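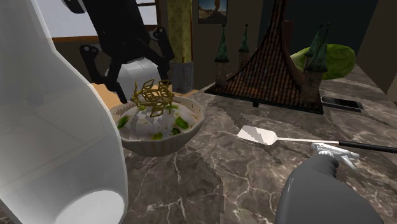
By Witold Kwiatkowski
Published in July | 3 min read

Filed under: Products and Services > Robot Training

Skonar has announced that its simulated kitchen package, Bratach, is now available to colleges, laboratories and equipment makers under a yearly licence. The package allows a robot arm and gripper to be tried out on household tasks in a computer-rendered room before any work is done with real equipment.

Bratach is supplied with 345 kitchen layouts and a library of 3517 objects. Customers may combine these as they wish, or ask the software to fill a worktop by itself within limits that they set. The company has confirmed that the library includes everyday utensils, tableware and prepared food, together with ornaments and other items that do not normally belong beside a cooker. In one of the rendered rooms, a gripper is placed at the handle of a spatula on a veined marble worktop, which also holds a ribbed bowl of food, a smartphone and a model building with a steep tiled roof.

In a statement, Skonar said that crowded worktops had been requested by customers during the trial period. "A clear surface is a fair place to begin, but it tells the buyer very little about how an arm will manage in a busy kitchen," the statement said. "Our customers asked for large objects close to the camera, for thin handles and for items that partly hide one another. These can now be chosen from a single menu."

The trial was carried out with Nyitrai, a supplier of kitchen equipment, and with the training centre at Oltside. Staff at Oltside prepared 374 short tasks for the package, among them picking up a utensil, moving a bowl and returning an object to a shelf. All of the tasks are included in the standard licence. Nyitrai has said that it will continue to use the package for its own testing and that it intends to publish its findings next year.

The standard licence covers one site and up to 200 named users. It includes software updates, written guides and support by email during office hours. A smaller licence, limited to one teaching room, will be offered to schools and colleges at a reduced price. Prices will be given on request. Customers who took part in the trial may move to the full version without charge until their present agreement ends.

Skonar advises that results obtained in the package should be checked on real equipment before an arm is put to work near people. The behaviour of liquids and soft foods is handled in a simple form in this version, and the company has said that further work on both is planned. Support for two arms working at the same worktop is also being prepared, although no date has been set for its release.

Requests for a demonstration may be sent to the Skonar sales office. Sessions are held online and last one hour, and applicants are asked to state which model of arm they use at present.

We use cookies to improve your visit to this site. By continuing to browse, you agree to our use of cookies. Accept | Manage settings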